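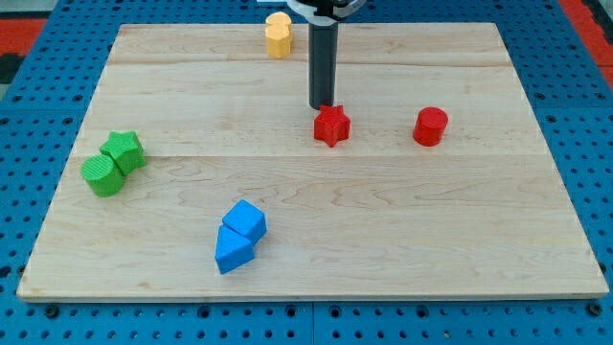
Block sorting setup, gripper above the red star. Blocks are in color pairs on the wooden board.

August 19, 2019, robot club notebook, team Biltley

Present: Asger Østergaard and me (Vilhjálmur Gunnlaugsson). The students come at two, so we used the morning for the pick routine.

The task for the December competition is still the same: take one block, put it against its partner of the same color, do not push the other pairs. Today we worked only with red, where the gap must be closed. The green and the blue pairs already touch and they should stay like this.

We made 15 tries on the red star. Seven were good. In most of the bad ones the fingers closed on a point of the star and it turned away. Asger thinks we should rotate the tool before going down, so the fingers come into the valleys between the points. I agree, but then the vision part must give us the angle, and now it gives only the center. The cylinder is of course much easier, it has no angle.

Changed in the program:
- approach height is now 2 cm higher than before
- slower descent for the last part
- wait of around half a second before closing

I don't know yet if the wait helps. It was Asger's idea and we changed all three together — a bad habit, next time one by one.

Hjaltadóttir group asked to try the blue prism. I told them to begin with the cube.

To do:
- angle of the star from the camera (me)
- write down the board position after each start (Asger)
- ask Mestarel about spare finger pads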